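Gray Rooms: The Questions I Keep Getting

I've been redoing our place in Tutmont one surface at a time, and my inbox has filled up with the same handful of questions. So I put my answers on one page. I'm not a designer, I just own a lot of sample chips and have very patient family. Last updated April 19, 2020.

Why gray? Isn't it cold?

It can be! My first try was a flat pale gray on everything and it felt like a dentist's waiting room. What fixed it for me was mixing finishes: something with a grain, something matte and dark, and a couple of shiny bits. I also swapped the bulbs for warmer ones in January and should have done it a year earlier.

What is the gray on your walls called?

Murnau. I had it mixed at Papadopoulos, the paint counter on our main street, and the code on my lid is 2303. If you go in, ask for Blagoje Papadopoulos and tell him it's for walls. He'll try to talk you into the next shade darker. He was right in my hallway and wrong in the bedroom, for what that's worth.

Do black and charcoal things look blue to you too, or is it my light?

It's the light, mostly.

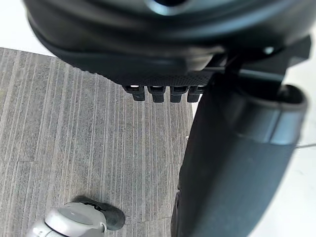

Charcoal is a sneaky color, and I've returned a lamp over it (it was lovely in the store and navy in my living room). Anything matte with a rounded shape will go a little blue-gray where the light hits the curve, like along the upper edge of that black shell, and stay plain black in the folds. Flat faces with hard corners don't do it nearly as much, so if the blue bothers you, buy boxy. Take the thing to a window before you decide you hate it.

Matte or glossy for the dark pieces?

Matte for anything big, glossy for anything you enjoy wiping. I wipe glossy black after breakfast and again after dinner and I still see fingerprints. My sister-in-law Dragica Vasić has a glossy black sideboard that always looks perfect, and I've decided not to ask how.

Can I put black next to gray wood grain, or is it too gloomy?

Oh, please do, it's my favorite combination in the whole place. Leave some bright space near it, though. A dark piece needs something pale behind it or you lose its outline completely and it just becomes a lump in the corner.

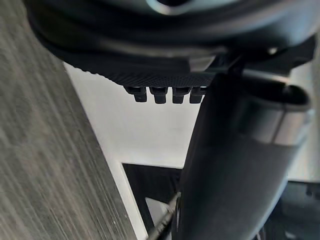 Wood grain saves gray from being boring, I think. A solid gray next to solid black can look like a parking garage, but as soon as there are streaks in it your eye has something to do. See how the gray grain down the left side stays soft even with all that black beside it? And the little band of lighter gray metal over on the right ties the two together, so one small metallic thing (a drawer pull, a lamp collar) is plenty.

Which direction should the grain go?

Lengthwise, the long way of the room or the table. I laid one shelf crosswise to use up an offcut and I notice it every single time I reach for a mug.

Did you buy one of those Jititano sample boxes? Is it worth it?

I did, the one with 16 chips. Worth it if you're choosing between grays, because they look identical on a screen and wildly different on a table. Skip it if you already know what you want. I kept the chips and they're now coasters.

How do you clean gray wood grain?

Damp cloth, a drop of dish soap, wipe along the grain, dry it. Streaks show up more on gray than on brown, so the drying part matters.

How much did you spend on samples altogether?

Up to 80 dollars, if you count the paint pots I never opened. Please don't tell Blagoje.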